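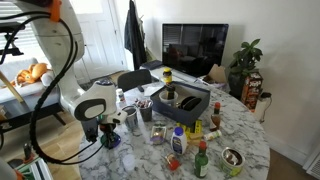
Tisch aufräumen bleibt für Roboter eine schwere Aufgabe
Skeltwood veröffentlicht Ergebnisse aus vier Wohnungen: 157 von 627 Durchgängen ohne menschliche Hilfe beendet

Tosumbridge, 4. Januar 2020. Die Firma Skeltwood legt heute die Ergebnisse ihrer Versuchsreihe zur Hausarbeit mit Roboterarmen vor. Seit Juni hat das Unternehmen in vier möblierten Wohnungen geprüft, ob ein Arm mit Greifer einen unordentlichen Tisch selbständig aufräumen kann. Die Antwort fällt vorsichtig aus. Von 627 Durchgängen wurden 157 vollständig und ohne Eingriff einer Person beendet. In den übrigen Durchgängen musste mindestens einmal jemand helfen, oder der Versuch wurde abgebrochen.

"Wir wurden in den letzten Jahren oft gefragt, wann der Roboter den Haushalt übernimmt", erklärt Linnea Sjögren, Leiterin der Versuchsreihe. "Wir wollten auf diese Frage mit Zahlen antworten können. Unsere Zahlen sagen: einen einzelnen Gegenstand aufnehmen, das geht meistens. Einen ganzen Tisch, das geht heute in einem von vier Fällen."

Die Aufgabe

Für jeden Durchgang wurden Gegenstände aus einem Vorrat von 40 Stück ausgewählt und auf dem Tisch verteilt. Es handelt sich um Dinge, die in vielen Wohnungen zu finden sind: Becher, Flaschen mit und ohne Inhalt, Gewürzgläser, kleine Packungen mit Süßigkeiten, runde Blechdosen. Auf dem Tisch steht außerdem eine offene Kiste. Der Arm soll die Gegenstände nacheinander greifen und in die Kiste legen, ohne etwas umzustoßen und ohne etwas fallen zu lassen.

Die Wohnungen wurden für die Versuche absichtlich wenig verändert. Fernseher, Sofa, Pflanzen und Kartons blieben an ihrem Platz, und auch das Tageslicht aus den Fenstern wurde zugelassen. Nach Angabe des Unternehmens ist gerade dieser Punkt wichtig für die Beurteilung. In der eigenen Halle in Cumcombe, mit gleichmäßiger Beleuchtung und leerem Hintergrund, hatten dieselben Geräte früher deutlich bessere Ergebnisse erreicht.

Was gut funktioniert

Stehende Flaschen mit festem Verschluss machen dem System die wenigsten Schwierigkeiten. Der Greifer nähert sich von oben, schließt am Hals der Flasche und hebt sie gerade an. Auch leere Becher werden in der Regel sicher genommen, solange um sie herum genug Platz für die Finger des Greifers bleibt.

Gute Erfahrungen gab es weiter mit der Bewegung des Armes selbst. Er hat in der gesamten Versuchsreihe weder Möbel noch Personen berührt. Sverre Ljungberg, verantwortlich für die Sicherheit der Versuche, führt das auf die niedrige Geschwindigkeit zurück. "Der Arm ist langsam, und das soll im Moment auch so bleiben. Eine Person würde beim Zuschauen ungeduldig werden. Mir ist eine ungeduldige Person lieber als eine verletzte."

Was noch nicht funktioniert

Die häufigste Ursache für einen Eingriff waren flache und weiche Verpackungen. Sie liegen dicht auf der Tischplatte, geben beim Zugreifen nach und rutschen zur Seite. Durchsichtige Folien und glänzende Oberflächen verstärken das Problem, da die Bilderkennung den Rand des Gegenstandes oft an der falschen Stelle sieht. Eine offene Blechdose mit spiegelnder Innenseite wurde in mehreren Wohnungen wiederholt verfehlt.

Eine zweite Gruppe von Fehlern betrifft Gegenstände, die liegen und rollen können. Ein Gewürzglas auf der Seite bewegt sich schon bei leichter Berührung. Danach stimmt die berechnete Position nicht mehr, und der Arm muss neu beginnen. Das gelingt manchmal, kostet aber Zeit.

Das dritte Problem hatte die Gruppe anfangs unterschätzt: die Kiste füllt sich. Solange sie leer ist, kann der Arm einen Gegenstand beinahe überall ablegen. Sobald in ihr ein Becher mit einer Flasche darin steht, wird der freie Platz klein und unregelmäßig. Ein Mensch schiebt in dieser Situation kurz alles zusammen. Der Arm beherrscht diese Bewegung noch nicht.

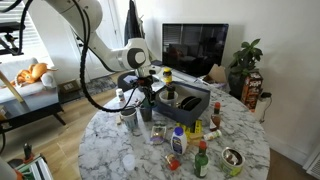 Marmor, Kabel und Sonnenlicht

Einige Beobachtungen der Gruppe sind in den Tabellen des Berichtes nicht enthalten, sollen hier aber erwähnt werden. Eine Tischplatte mit Marmormuster ist für die Erkennung schwieriger als eine einfarbige. Die grauen Adern wurden in den ersten Wochen mehrmals für die Kante einer Packung gehalten. Nach einer Anpassung der Software trat dieser Fehler seltener auf, verschwunden ist er nicht.

Auch die Kabel am Arm verdienen Aufmerksamkeit. Sie hängen in weiten Bögen, damit der Greifer alle Stellen des Tisches erreichen kann. Für ein Versuchsgerät ist diese Lösung annehmbar. Für ein Produkt, das neben einem Sofa stehen soll, müsste man eine andere finden. Die Firma Granström, Partner des Projektes für die Mechanik, arbeitet zurzeit an einer Führung der Kabel im Inneren des Armes.

"Viele dieser Punkte klingen klein", sagt Kalevi Tikkanen von Granström. "Für den Menschen am Küchentisch sind sie auch klein. Für uns bedeutet jeder einzelne mehrere Monate Arbeit."

Kein Verkauf an private Haushalte geplant

Skeltwood betont, dass aus der Versuchsreihe vorläufig kein Gerät für private Kunden entsteht. Geschäftsführerin Gunvor Hellström sieht erste Anwendungen eher in Läden und kleinen Lagern, wo die Ware bekannt ist und die Packungen sich wiederholen. "Ein Regal mit gleichen Flaschen können wir heute schon zuverlässig auffüllen. Ein Wohnzimmertisch ist eine andere Sache. Ich möchte niemandem etwas versprechen, was wir dann nicht liefern."

Die nächste Versuchsreihe ist in Vorbereitung. Sie soll mit denselben 40 Gegenständen stattfinden, damit die Ergebnisse vergleichbar bleiben. Neu geprüft wird ein Greifer mit weicheren Fingerspitzen. Zusätzlich soll der Arm lernen, den Inhalt der Kiste vor dem nächsten Ablegen zurechtzurücken.

Der vollständige Bericht mit der Liste aller Abbrüche wird auf Anfrage kostenlos zugesandt. Vertreter der Presse können nach Anmeldung einen Durchgang in Tosumbridge besuchen.

Über Skeltwood
Skeltwood entwickelt Software für Greifarme und hat seinen Sitz in Tosumbridge. Die Werkhalle des Unternehmens befindet sich in Cumcombe.

Pressekontakt
Njål Kristiansen
Skeltwood, Abteilung Kommunikation
Tosumbridge

Abdruck frei, um ein Belegexemplar wird gebeten.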